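Home | Products | Newsroom | Contact

Tirov Introduces Taped-Table Layout for Sorting and Stacking Dishes

ANDODEN, 14 September 2024. Tirov, a supplier of furniture and fittings for shared kitchens, today announced a table layout for the part of dishwashing that tends to get the least planning: where the plates go between the sink and the shelf.

The layout uses a long work table marked off into large rectangles with blue painter's tape. Each rectangle has one use. Plates wait in one, cups in another, and the rack has its own place that does not change from shift to shift. The surface can be the tabletop itself or a sheet of cardboard laid over it. Tirov supplies a printed plan, the tape and a choice of racks.
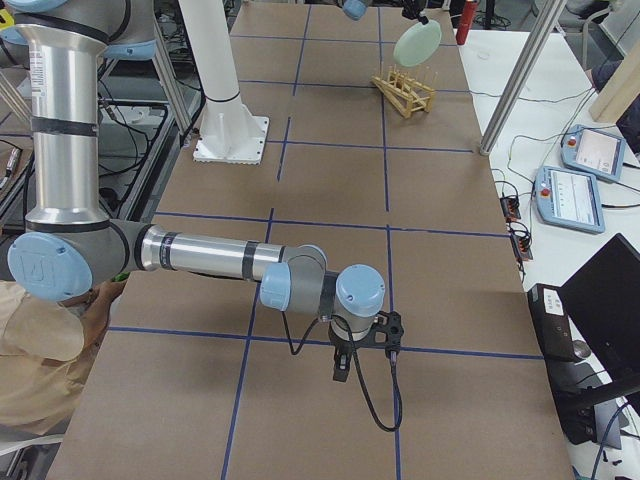
Thabiso Du Plessis said the tape looked like a small thing, but that in a kitchen used by several groups it had ended the daily argument over where the rack belonged. He added that he would have liked wider rectangles for serving platters.

Tirov has taken up that request. The plan now comes in 2 versions, one with standard rectangles and one with a wider row along the back. Both are laid out from the same corner, so a kitchen can change from one to the other by moving a few strips.

The company chose painter's tape after trying paint and printed mats. Paint could not be changed once a kitchen had worked with it for a week, and mats slid when plates were pulled across them. Tape can be put down by hand in a morning. Where a line runs longer than the strip, a second piece is started over the end of the first and pressed flat.

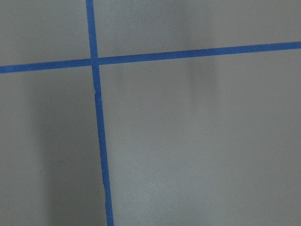 Worn strips should be lifted slowly and replaced one at a time, which keeps the rest of the plan in place. Tirov suggests checking the lines near the rack first, as that part of the table sees the most traffic.

Plates are stood on edge between the pegs of the rack, with the larger sizes at one end. Staff at Moodley, a community kitchen that has used the layout since its first draft, load the rack from the back row forward.
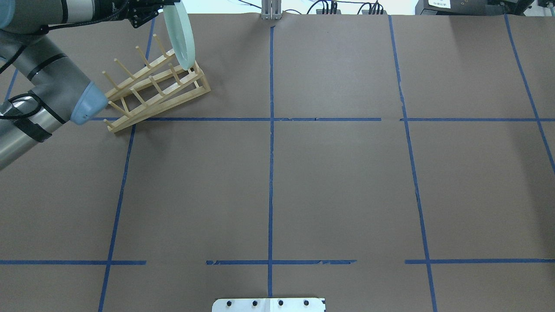

Does the layout work with a rack we already own?
Any freestanding rack that fits inside one rectangle can be used. Measure the base before taping and leave a hand's width on each side.

The first run is 300 sets. Orders open today, and deliveries begin in November. Kitchens that need help with measuring can ask for a visit when they place the order.

Press contact: Tirov Newsroom, Andoden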